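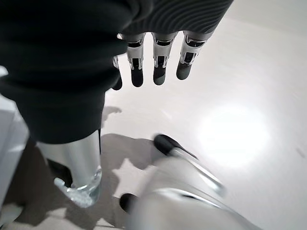 Charcoal fabric with a ribbed section, lower fold over the rim of a clear straight-sided glass.

Ratwood Cloth and Glass

README for version 6

Ratwood is a set of almost 3,000 still pictures of household tabletops where cloth and glassware share the same space. Each picture comes with a plain text note and a short list of item tags. The set is meant for people who work on naming everyday things, sorting them, or telling where one ends and the next begins.

The notes were written by Anneli Pelkonen and Orvokki Rautiainen. Kalevi Vuorinen checked the tags. Questions about wording go to Anneli, and questions about missing or damaged files go to Kalevi.

What is in the folders

pictures: the stills, sorted by table
notes: one text file per still, same name as the still
tags: one line per still, items separated by commas
lists: the item list, the cloth list and the change log
old: notes from earlier versions, kept for comparison

There are 13 tables in the set. Table names are short words such as flarkero, italley and lindholm. They don't mean anything and are only there to keep the folders apart. A picture never moves from one table folder to another, even when the same glass shows up in both.

What the notes cover

A note says what the cloth is like, what the glass is like, and how they touch. The usual order is cloth, glass, then anything else on the table, but some of the older notes go the other way. Length varies a lot. Marjatta Eskola wrote the early lindholm notes and kept most of them to two sentences. The flarkero notes are much longer.

Cloth words

fabric: the general tag. Use it whenever the item can't be named with confidence.
garment: only when a collar, sleeve, waistband, button row or something just as clear can be seen.
towel: only when a hem or an edge shows and the cloth is plainly a towel.
napkin: small, flat or folded, with at least one corner in view.
ribbed: fine parallel ridges, as on a cuff or a hem band. This is a texture tag and doesn't turn fabric into garment by itself.
fuzzy: a matte surface with a soft nap. Don't add fleece or wool.
bunched: gathered into a thick mass.
draped: resting over something else, with part of the cloth hanging down.

Bunched and draped can both be used on one cloth. A dark piece with a thick rounded mass on one side and a fold hanging over a glass gets both.

Glass words

tumbler: short, wide, no stem.
tall glass: taller than it is wide, no stem.
stem glass: any glass on a stem.
jar: has a thread or a lid.
clear: you can see through at least part of it.
thick base: the bottom is visibly heavier than the walls.
rim hidden: the top edge is fully or partly covered by something.

Clear glass causes the most mistakes in the tags. The walls pick up light and can look silver, close to metal, while the base stays plainly see-through. In an earlier version several straight-sided glasses had been tagged as metal cups for this reason. Look at the base before choosing a tag. If the base bends the light and shows small bright spots, tag the item as glass and leave metal out.

When the rim is hidden, don't guess at its shape. Don't write that the glass is empty or full unless the inside can be seen.

Color

Colors are given in everyday words. Charcoal, dark gray and black are kept separate, but the line between them isn't firm, and the two note writers don't always agree. Orvokki uses charcoal for anything dark with no blue in it. Anneli uses dark gray more freely. If you need a single dark group, merge all three. A cloth with a lighter or darker band gets both colors in the note and only the main one in the tags.

Overlap

Every still with cloth touching glass has an overlap line at the end of its note. It takes one of these forms:

cloth over rim
cloth beside glass
cloth under glass
glass inside cloth
unclear

Cloth over rim is used even if the fold covers only one side. Cloth beside glass needs visible contact; if there is a gap, leave the line out. Unclear is a good answer and should be used when the point of contact can't be seen.

Known problems

The italley folder has 12 notes that name the wrong cloth color. They are listed in lists/italley_fix.txt and will be corrected in the next version.

Ribbed was added late. Pictures in the older folders may show ribbing without carrying the tag, so a search on ribbed will miss some of them.

Tall glass and tumbler were one tag until January. Kalevi has been through all the folders once to split them, but the ones with the rim hidden are hard to judge and a few are probably still wrong.

Bright tabletops are noted only as bright. The material is left out unless grain or tile lines are plain to see.

The set leans toward plain, dark cloth and undecorated glass. Patterned fabric is rare, and there is very little colored glass. Results on either should be treated with care.

Using the set

The notes and tags can be used, changed and passed on as long as this README goes with them. Please keep the file names as they are. If you make your own split, keep each table whole, so that the same glass doesn't end up on both sides.

Changes in this version

Fri 2 May: overlap lines added to the lindholm notes. Spelling of gray made the same in all folders. Aroha Tomoana's corrections to the cloth list taken in, including the rule that ribbed alone doesn't make a garment. Two duplicate notes removed from flarkero.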